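Warehouse & Fulfilment Floor Talk
Thread: Automation going in at our site, what changed at yours?

ratchet_jo
Posted Monday 5:42 am

Quick one before shift. We're a returns and repack shed, Larnthorpe, mostly small household and bathroom stuff. Management announced the Jirner cells are coming in November. Two to begin with, on the repack side. Right now repack is all hands: open the return, bag off, check the item, new bag, into a basket, next. On a decent night we put through 2,000 units across the line.

They've told us no job losses, "redeployment". Also that some of us will be doing demonstrations, ie doing the job with hand-held grippers instead of our fingers so the thing can learn it. Has anyone been through this? What happens to the roster? What happens to the pay grade? Not after a fight, just want to know what to ask at the toolbox talk.

palletpete
Posted Monday 6:10 am

Ask for it in writing. That's it. That's the advice.

Redeployment at our place meant the inbound dock in summer. Half the repack crew gone by Easter, all "voluntary".

mirrabooka_nights
Posted Monday 6:31 am

Bit harsh Pete. Our site put in a Saludo sorter and nobody lost hours. What did change was the breaks. Used to be the line stopped and everyone stopped. Now the sorter doesnt stop so breaks are staggered and I havent had a cuppa with my mate on the far bench in months. Sounds small. It isn't small on a night shift.

palletpete
Posted Monday 6:38 am

A sorter is a conveyor with opinions. Not the same as something that does the hand work.

dpolicarpio
Posted Monday 12:15 pm

Danilo Policarpio here, I use my real name, mods know me. I did repack for years and moved onto demonstrations at a Wokuvia site. On lunch so this will be rough.

The job is you do the same task you did before but holding a gripper in each hand, and you do it slow and clean, and then again, and again. Target on our floor was 900 good ones for a task before they moved us to the next. Good meaning no fumbles, nothing dropped, nothing off the board. First week I hated it. Your fingers know how to open a bag. The grippers don't know anything. You're a learner again at the thing you were best at and there's a supervisor half your age telling you to start over.

Bags are the worst of it by a mile. Bottles, boxes, tubs, fine, they stay the shape they are. A clear bag goes wherever it wants. You learn to hold it down with one side and work with the other.

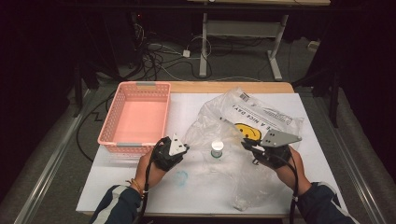 Second thing is your shoulders. Grippers have weight and the cables drag a bit, and you're holding your elbows up more than you would bare handed. Ask about rotation. We got 2 hours on then something else, but only after a few people went to the physio. Should have been there from day one.

Third, pay. We stayed on the packer grade for the whole first round. I thought that was wrong then and I think it's wrong now. It's a training job. You are training something. Ask what grade it sits under BEFORE anyone picks up a gripper, much harder to shift after.

Got to go, back on.

ratchet_jo
Posted Monday 12:50 pm

This is gold, thank you. Writing it on the back of a pick sheet.

Did they use your fastest packers for it or was it whoever put a hand up?

tape_gun_terry
Posted Monday 1:22 pm

Not Danilo but ours went for the fastest and it was a mistake. Fast people have shortcuts. They tear a bag with their teeth if you let them. The tidy ones were better, the ones who drive you mental on a busy night because they square everything up.

palletpete
Posted Monday 1:40 pm

So let me get this straight. You spend weeks teaching a machine your job, on the old rate, sore shoulders thrown in, and when it's good enough they thank you and send you to the dock. And we're calling this gold.

dpolicarpio
Posted Monday 8:05 pm

Pete I'm not selling it. I'm telling Jo what it's like so she can ask the right things. You can refuse to do it, some did at ours, and the cells came in all the same.

What actually happened to numbers: repack bench went from a full crew to 3 per shift minding cells, clearing jams and doing the odd stuff the cells wont touch. Rest of us went to demos, quality, or returns assessment. Two people took a package and wanted to. One took it and didn't want to, and I still feel bad about that one.

mirrabooka_nights
Posted Monday 8:19 pm

Thats a fair answer and better than any I got from a manager.

What's the odd stuff?

dpolicarpio
Posted Monday 8:33 pm

Anything leaking. Anything wet. Bag inside a bag. Customer has taped it up like a parcel bomb. Loose lids. Stuff where you need to smell it to know if it's been used, sorry but thats returns.

Which means the people left on the bench get only the rotten ones. Used to be you'd get a bad return, then a run of easy ones and you'd have a yarn. Now it's bad ones all night. The cell gets the easy run. That's the change I'd tell people about, more than the headcount. The work thats left is harder and the rate was set when it was mixed.

ratchet_jo
Posted Monday 8:47 pm

Ok that one hadn't even crossed my mind. Our rate is per unit. If the easy units go we're all under rate by the end of the first week.

tape_gun_terry
Posted Monday 9:02 pm

Get the rate reset on the list. Top of the list. We had that exact blue for months, people getting called in to "discuss performance" on a pile of leaking shampoo.

palletpete
Posted Monday 9:15 pm

Agree with Terry, mark the calendar.

Jo, also ask who owns the demo footage and whether it gets used for timing people. Ours swore it wouldnt be. Then a bloke got shown his own clip in a meeting.

dpolicarpio
Posted Monday 9:21 pm

Good point, and we had the same worry. We got a line put in the site agreement, recordings not to be used for performance or discipline. Took some arguing. I'll see if I can find the wording, it's short.

sub_floor_kaz
Posted Monday 10:40 pm

Going to disagree with most of you. I'm 58, my hands are stuffed from fourteen years of bags and tape. Cell minding is the best job I've had in a shed. I can sit. I know when it's going to jam by the sound. If they'd brought it in ten years earlier I'd still be able to open a jar.

Yes get the grade sorted, yes get the rate sorted. But don't let everyone talk like the bench was a holiday.

ratchet_jo
Posted Monday 10:52 pm

Thanks Kaz, my mum did the same work and her wrists are gone too, so I hear you.

List so far: grade for demo work in writing, rotation from day one, rate reset when the mix changes, recordings not for discipline, who picks the demo crew, breaks together if at all possible (for mirrabooka). Anything missing yell out, toolbox talk is thursday arvo.

tape_gun_terry
Posted Monday 11:04 pm

Who gets called when the cell goes down at 3 am and what they're paid to pick up the phone.

palletpete
Posted Monday 11:06 pm

And ask for it in writing.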